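Toy collection opens at Skosunham centre

31 Oct 2019

Families in Skosunham are being asked to sort through their toy boxes ahead of a collection that runs until December.

The Hemer family centre has room for 400 toys and had taken in 356 by the end of its first week. Soft toys, plastic figures and play sets are all welcome, as long as they are clean and have no loose parts. Puzzles can only be taken if every piece is there.

Kirsty Ruddock, who runs the centre, said soft toys had been the most popular donation so far. "We have pandas, penguins, all sorts - children like to help choose where they go," she said.

Toys are sorted on play mats on the floor and put into open boxes, with the bigger plush animals kept to one side.

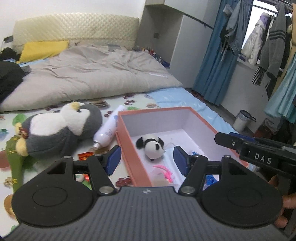 Donations can be left at the front desk on weekday mornings. Large items such as ride-on cars should be arranged by phone first.

Weronika Michalski brought in four bags with her two sons. "They kept three things back at the door, but the rest went in," she said.

The toys will be given out at Trudidlow Hall before the school holidays.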